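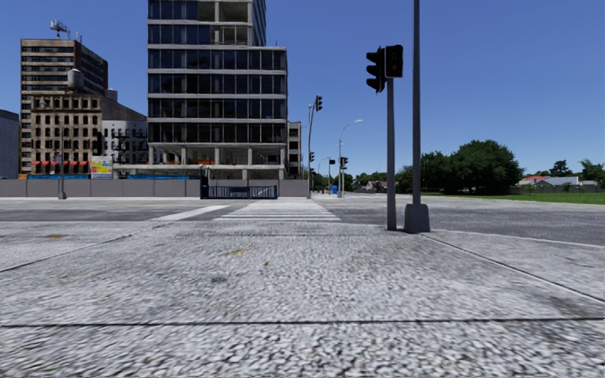
Right, the kettle's on and I promised a proper update on the pavement planner, so settle in, this will be a bit of a thread. We've been calling the simulated city Letance, and it is where our little delivery software spends its days learning to get about on foot, so to speak. The part I've been chewing on all week is crossings. Picture yourself waiting at the kerb, zebra stripes dead ahead, and straight behind them a long hoarding with a dark barred gate in it. The route planner looks at its map and says lovely, straight on. The perception side has to say hang on, where do I go once I'm over there?

2/ The old version of Stevard (that's the planner, I named it, I'm sorry) treated a crossing as one job and the far pavement as another. Perfectly sensible until the far side is a fence! It would commit to the stripes, get halfway over, notice the hoarding, and sit in the road having a think. You do not want it having a think in the road.

3/ So now it has to find a place to stand on the other side before it's allowed to leave this one. We call it the landing check. It's 94 lines of code and it took me most of May to get those lines to behave, with a good deal of muttering.

4/ Signals are the other half of it, of course. Two heads on one pole, one facing you and one turned side-on, and the software has to know which of them it should be listening to. Dobre, our detector, used to take whichever it was most sure about, and that is a terrible way to pick a traffic light. It now works out which way each head is pointing first and keeps "I can't tell" as a proper answer. I'm very fond of "I can't tell". Wish more software said it.

5/ Anyway, enough crossings. The thing that really ate my Tuesday was shade.

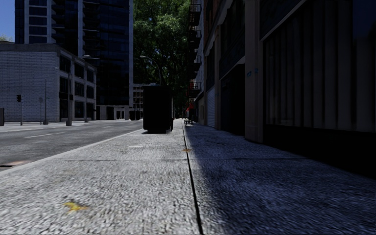 Sun on the left, shade on the right, and a tall black box standing near the join.

6/ To you and me that's an ordinary street in good weather. To the ground segmentation it was a cliff. The change in brightness runs along the same line as the joint in the paving, so it had two good reasons to believe in an edge, and it flatly refused to put a path through the shaded half. That left it squeezing past the box on the sunny side, rather closer to the kerb than I like.

7/ Saturnino Ibarra spotted the cause, bless him, while I was still fiddling with costs in the planner (wrong end entirely). We were letting brightness vote on height. Take that vote away, let depth decide what's a step and what's merely dark, and the shaded half comes back as good walkable ground. The same street went from 5 replans to 2 and the path gives the box a nice generous berth.

8/ We did lose something, mind you. Low kerbs in deep shade are now harder for it to find, so there's a slower second look whenever the depth goes patchy, and it creeps along like my gran on ice while that's happening. I can live with creeping for now.

9/ Oh, and leaves! A yellow leaf on the slabs was coming through as a tiny obstacle, and the planner would do this very polite little swerve. I've left the swerve in for the moment. It costs next to nothing and I'd sooner it was fussy about a leaf than relaxed about something solid.

10/ Next up is tidying the replay viewer, Trarkasska, so you can scrub back through a run and see what each module believed at that moment. I've been doing it with 4 terminal windows and a notebook, and my eyes are not what they were. If you've built something similar and have opinions about timelines, do please come and tell me, I'll be in the replies with a biscuit.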